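Greifer nullen und Handkamera prüfen

Anleitung der Robotik-AG Uston, Stand Juli

Vor jeder Aufnahme muss der Greifer neu genullt werden. Das dauert keine zehn Minuten, wenn man die Reihenfolge einhält.

Den Arm in Parkposition fahren und in Rorka das Profil »Lui« laden. Der Finger soll frei hängen und nichts berühren. Dann »Nullen« wählen und warten, bis der Wert stehen bleibt. Bei uns liegt er bei 183.

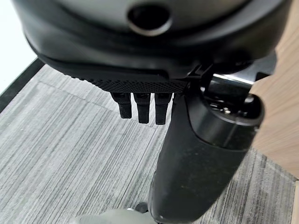 Danach zweimal öffnen und schließen. Weicht der Wert um mehr als 2 ab, Schritt wiederholen — erst dann die Kamera starten. Belichtung fest auf 101 stellen, Automatik aus.

Die Testaufnahme hat 600 Bilder. Sie kommt in den Ordner Alivano, Dateiname mit Gruppenkürzel.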